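Stadcombe textile line to move to lower wash temperature

STADCOMBE, December 8, 2023. Grernum, the linen rental and laundering company, will change the standard wash program at its Stadcombe plant from 87 degrees Celsius to 60 for most categories of household and guest-house textiles. The new program starts with bed linen and will be extended to towels and table linen once the dosing equipment on the second tunnel washer has been replaced.

The plant processes sheets, pillowcases, duvet covers and small terry goods for rental customers in the town and the surrounding valley. Health-care linen is handled on a separate barrier line and stays on its existing thermal program. Kitchen textiles with heavy grease soiling are also excluded for now.

Under the current program, the main wash section is held at 87 degrees and disinfection is achieved mostly by heat. At 60 degrees the same result depends on a combination of temperature, holding time and chemistry. Grernum will use a peracetic acid bleach, dosed in the last two compartments of the main wash, together with an enzyme detergent supplied by Zikuler. The enzyme product loses activity above its working range and could not be used in the old program.

The transfer time between compartments will be lengthened to allow for the slower chemical action. This reduces the hourly output of the tunnel washer slightly. The company expects to recover the difference at the ironers, where sheets have been arriving faster than they can be fed during the morning shift.

The decision follows a trial that began in October. In the trial, 2,000 sheets were divided between the old and new programs and returned to normal circulation with a woven marker in the hem. Samples were withdrawn at intervals and tested for tensile strength, whiteness and residual alkalinity. Of the sheets on the new program, 196 were pulled for laboratory testing. The remainder are still in use and will be withdrawn as they reach the end of the test schedule.

According to the company's technical summary, loss of tensile strength in cotton percale was lower on the 60-degree program over the same number of cycles. Whiteness was equal within the measuring error of the instrument. Polyester-cotton blends showed little difference in strength but less creasing at the ironer inlet, which the summary attributes to the smaller temperature drop between the main wash and the rinse.

Printed bedding was tested as a separate group. Pigment prints on white cotton are the most frequent source of customer complaints at the plant, mainly for fading along the folded edges. The trial found less fading at 60 degrees for blues and greens. Reds and oranges were not affected in a consistent way, and the summary recommends further testing before any statement is made to customers about them.

The largest saving is expected in steam. The existing boiler supplies both the wash sections and the ironers, and the lower main wash temperature will allow it to run on one burner for most of the afternoon. Heat recovery from the waste water will yield less than before, as the discharge will be cooler. The heat exchanger was sized for the old program and will be kept in service without changes.

Water consumption per kilogram of linen is not expected to change. The rinse section will continue to work in counterflow, with water from the press returned to the pre-wash. Neutralization with formic acid will be reduced, because the new detergent has a lower alkalinity. The plant's discharge permit sets limits for pH and temperature at the outlet, and both values in the trial were within those limits.

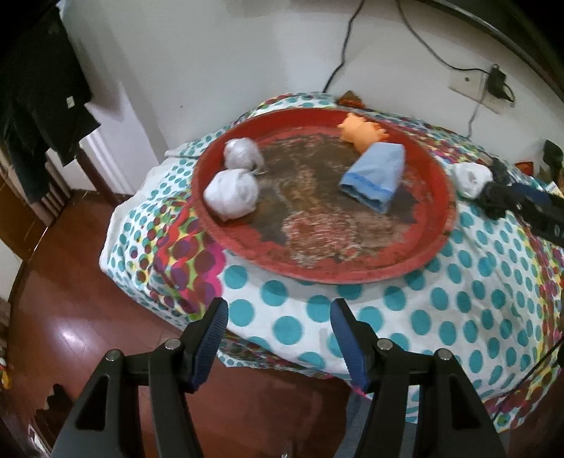 The dosing equipment is being built by Takács, which also supplied the conductivity probes on the first tunnel washer. Peracetic acid requires diaphragm pumps with resistant seals and a ventilated storage cabinet, neither of which is present on the second machine. Installation is planned during the winter stop, when the plant is closed for boiler inspection. Until then, the second machine will continue on the 87-degree program and will be loaded with towels and table linen only.

Monitoring will change along with the program. At present the control system records only the temperature in the main wash compartments. Under the new program it will also log acid concentration and holding time for each batch. A batch that falls below the set concentration will be diverted at the press and washed again. Bioindicator strips will be run through both machines weekly, and surface samples will be taken from the press membrane, the conveyor belts and the folding tables.

Rental customers do not need to change how they sort or return soiled linen. Grernum asks that damp items be returned in the mesh bags and not in the sealed plastic ones, as mildew stains are harder to remove at the lower temperature. Small personal items left in bedding should be taken out before collection. Items found at the sorting station are held at the plant office for return with the next delivery.

Household customers who wash rented sheets themselves between collections may use any setting up to 60 degrees. Chlorine bleach should not be used on Grernum linen, as it reacts with residues of some finishing agents and can cause yellowing in the ironer. Fabric softener is also discouraged on towels. Care labels on sheets already in circulation will not be replaced, and the higher temperature printed on them remains valid.

Prices for current contracts are unchanged. A revised technical data sheet covering the wash program, approved detergents and test intervals will be sent to contract customers with the next invoice. Results for towels and table linen will be published separately after the second tunnel washer has been converted.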